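White tabletop, worth it or not?

Rirnutside
Thinking of a plain white rectangular top for the workroom. Does it show every mark? 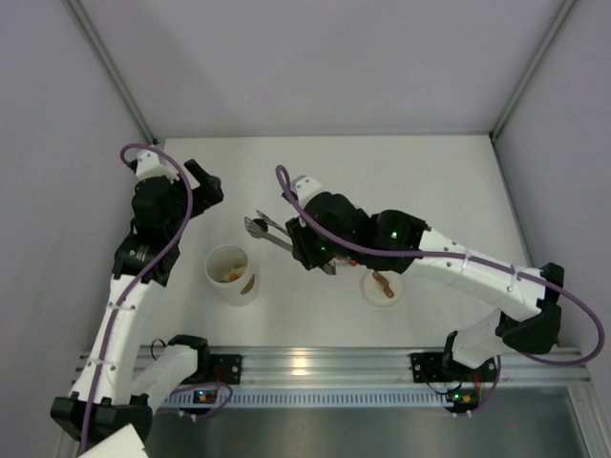 The walls are staying pale either way, and I'd like the top to go with them.

Meseris7
Mine's white. Shows pencil and tea, wipes off in seconds.

Iwona Kwiatkowski
Disagree – I had one for 3 years and the scratches went grey. Get a mid grey.

Rirnutside
Grey hides dropped screws though. Will price both.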